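Udetcombe airfield shop, bench notebook

Thursday, evening, November

Glider tow release, second look. Continuing from the last page, where I ran out of room and patience in the same paragraph.

The Pokar people are still saying their new release hook lets go cleanly at any rope angle up to 55 degrees. I have their sheet here and I have read it three times. It says "up to 55 degrees" and then it does not say at what load, or whether the rope was pulling down or off to the side, or whether the hook had ever seen grass. I would like to know who tests a tow hook that has never seen grass. Ours lives in it.

Pulled the old hook off the club two-seater this morning before it got busy. Spring looks fine. Cable looks fine. Pivot has a shiny spot on one side, so it has been loading crooked for a good while, and I doubt that's the hook's fault. More likely the bracket. The bracket was replaced before my time and the logbook entry says "bracket replaced," full stop. Thanks.

Set up the pull test on the steel stand. Hook bolted down, spring scale on the rope, release pulled by hand from the far end of the cable, same length of cable as in the ship. Did 12 pulls straight ahead and it let go every time, which proves it works on the ground in a heated shop with no one scared. Then swung the rope off to the left. Two of the pulls at the wider angle felt sticky. They did release. "Sticky" is my word and it means I had to pull harder than I would want to with a wing dropping. I don't have a number for it and I'm not going to invent one. Need to rig a second scale on the release handle before repeating any of this.

Did not do the same for the Pokar hook. It needs an adapter plate and the plate that came with it has the holes in the wrong place. Or our bracket has the holes in the wrong place. See above.
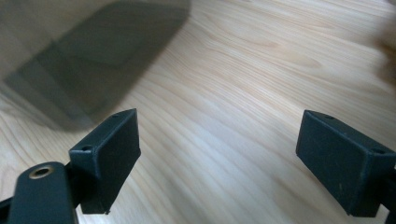 Bjarnason stopped in after lunch and thinks I am chasing the wrong part. The hook has been the same design for decades, goes the argument, and if it sticks off to one side then the cable is dragging in its housing, and a new hook on an old cable will stick just the same. Also that nobody should be that far out of position behind the tug anyway, and if they are, the tug pilot ought to dump the rope from the other end.

Fair on the cable. I should have pulled the housing first and I'll do that before touching the bracket. Less convinced by the rest. The tug pilot can dump the rope if the tug pilot sees it happening, and a kiting glider gets from "a bit high" to "tail pulled up" faster than most people look in a mirror. We went over this in the spring after the Gudasora accident summary was passed around. That summary bothered me too, mind you. It blames "late release" and stops there. Late because the pilot froze, or late because the handle was pulled and nothing let go? Different problem, different fix. The write-up treats them as one thing and everybody nodded along.

Also not convinced by "same design for decades." The drawing is the same. The springs are from a different supplier, going by the color of the finish, and I've got an older one in the drawer that feels stiffer in the fingers. Fingers are not an instrument. Put both on the scale.

Side note on the weak links. Found 17 in the box and the markings are worn off most of them. Took those out of use. Somebody will be annoyed on the weekend when there's only a handful left, and they can take it up with me. A weak link with no marking is a piece of metal. If it's the wrong strength it makes the whole hook discussion pointless, because the rope end never lets go on its own when it should.

To do, in whatever order I get to it:

Pull cable housing, look for kinks, especially where it goes around behind the front seat.
Second scale on the release handle. Borrow the small one from the battery bench.
Old spring against current spring, same stand.
Measure bracket holes against the drawing and against the Pokar plate. One of them is lying.
Write to Pokar and ask what load the angle figure was measured at. I asked once by phone and was told it was "representative." Representative of what?
Order weak links. Marked ones.

Two-seater stays on the ground till the housing has been looked at. I've hung the tag on the stick and written it on the board. I expect to be told the hook is fine, and it may be. All I've got so far is a shiny pivot and a couple of sticky pulls, and I wouldn't sign off on a theory with that, mine or Bjarnason's.

Later: measured the bracket holes after all. They match the drawing. Haven't checked whether it's the right drawing.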